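About Mandlow

Page last updated 1/15/20. Fees are on the fees page, please don't email about fees.

Who we are

Mandlow is a small evening school for adults who want to read and write English better. Two rooms over the dry cleaner on Anby Street, plus the hallway when it's busy. Side door, not the front. Ring twice, the bell sticks.

Started by Llinos Edwards, who taught high school for years and kept meeting parents who couldn't read the letters she sent home. She put a card in the window of the Anby Street laundromat. Three people came the first night, all with the same letter from the same landlord. They read the letter. That was the lesson.

We still more or less work like that. Bring what you have to read and we'll read it.

Who comes

Cooks, drivers, grandparents, a man who fixes elevators. People who speak great English and never got to the writing part. People who read beautifully in another language and want to go faster in this one. Some stay one term. Some have been here so long they have their own mug.

No test to get in. There's a chat with Tsz-kin Leung, who runs the front desk and does all the placing. Takes fifteen minutes or so, you'll be asked to read something short and write your name and address. If you don't want to write anything on the first night, say so, fine.

How we teach

Two levels. Level 1 is sounds, short words, forms, signs, labels. Level 2 is letters, emails, news stories, the driver's handbook, whatever the group votes for. Right now they've voted for recipes, again.

Both levels use the Skotow list, 1000 everyday words that Llinos and Ming-te Su put together and keep arguing over. ("Receipt" is in. "Yacht" came out in July.) You get it as a stapled booklet. Write in it, fold it, lose it, we'll print another. There's a shorter sheet for people who work nights and have no time.

We don't do textbooks much. Tried one, it had a whole chapter about going skiing.

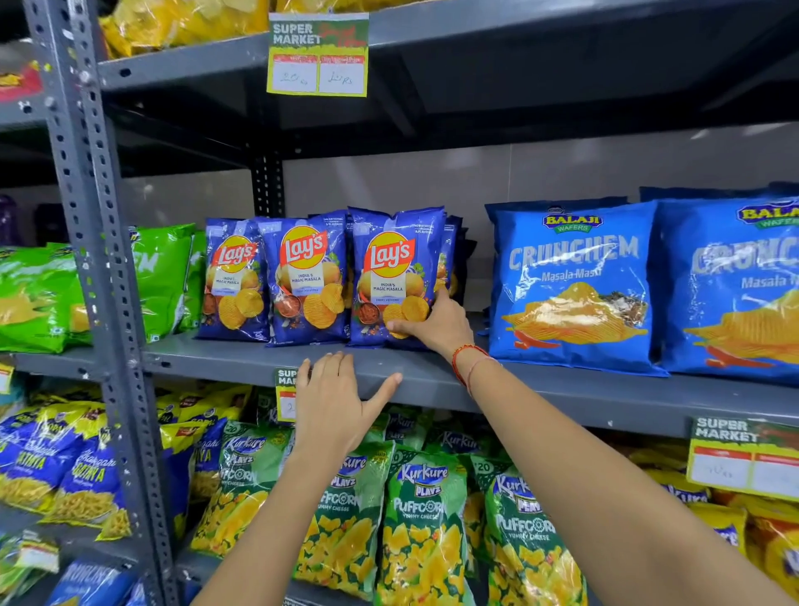
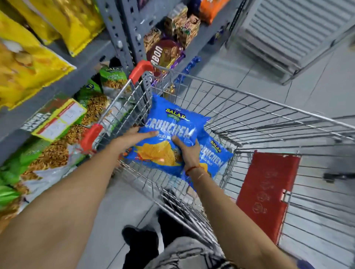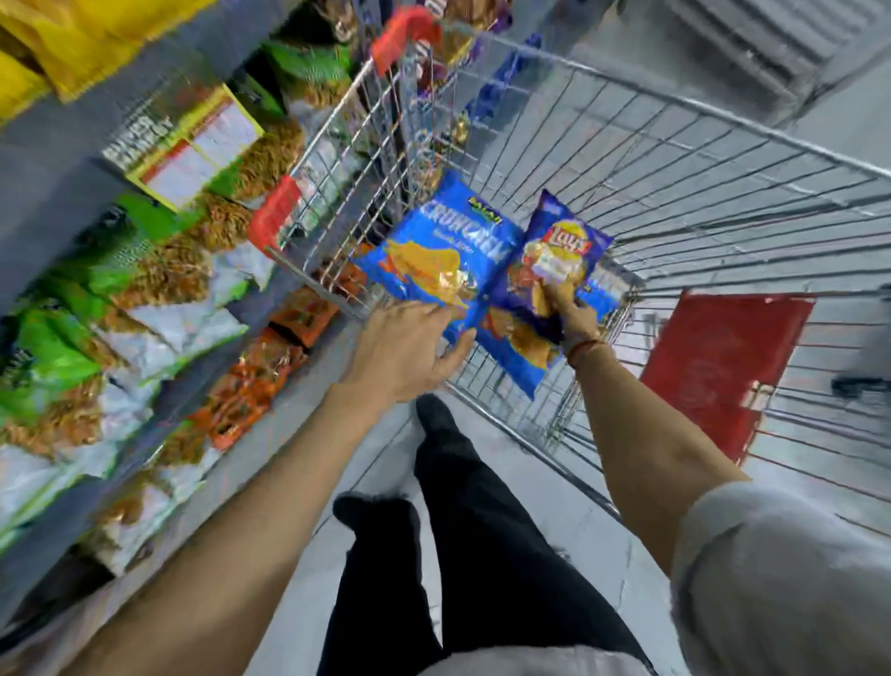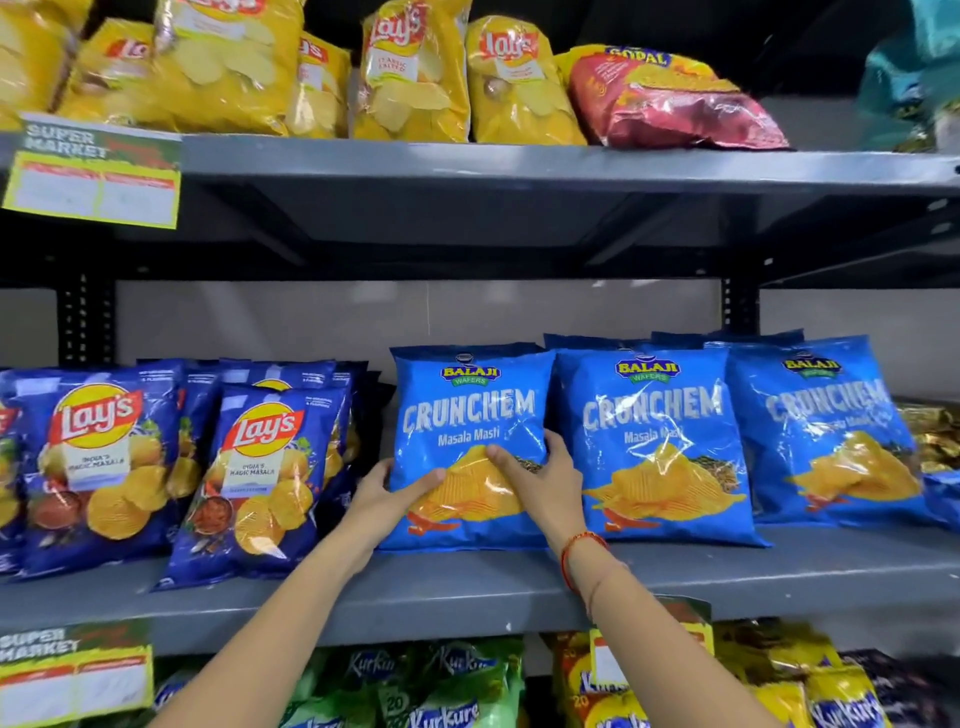 Level 1 starts with words people already half know, and mostly those come from home. Street names, bus stops, the kitchen. Packaging is great for this, big letters and not many of them. Ming-te likes to begin with the large word and leave the small print for later, so with a chip bag you'd get CRUNCHEM, in white capitals right across the front, and only after that the smaller line underneath. Then a longer one, like India's Magic Masala on the blue Lay's, where you've got an apostrophe and two M words to talk about. Classic Salted is good for the -ed ending. By week three most people are bringing in there own, soup, shampoo, cat food, and arguing about which letters are silent.

The reading room

The back room is the Hung Room, named for the family who had the building before us and left us the bookcases. 2000 books and no more space, so if you donate one please take one. Large print is by the window. Westerns seem to be breeding. You can borrow without a card, just write it in the notebook, which counts as writing practice.

Quiet after 8 please. Level 2 is next door and the wall is thin.

Staff

Llinos Edwards, founder, teaches Level 2 and fixes the copier.
Ming-te Su, Level 1. Also spelling clinic, ask for times.
Man-lok Mok, Level 1 and handwriting. Left-handers welcome, Man-lok is one.
Jui-lin Au, reading room and the newsletter.
Tsz-kin Leung, front desk, placing, phone, keys.

Looking for one more Level 1 teacher for the fall. Evenings only. Experience with adults matters more to us than certificates but do send the certificates.

What it costs us

Student fees cover the rent and heat, just. Paper, pencils and the coffee come from the book sale in July. We're not part of the city schools and we don't give out a diploma. If you need a diploma we'll help you find the right class and fill in the form with you.

Coming by

24 seats across both rooms, so call before your first visit. Stairs are steep, no elevator, sorry. If stairs are a problem Man-lok teaches a small group downstairs at the cafe, same hours, same booklet, tell Tsz-kin when you call. Kids can sit in the reading room if they can sit. Bring glasses if you wear them. We have spare pencils but we dont have spare glasses.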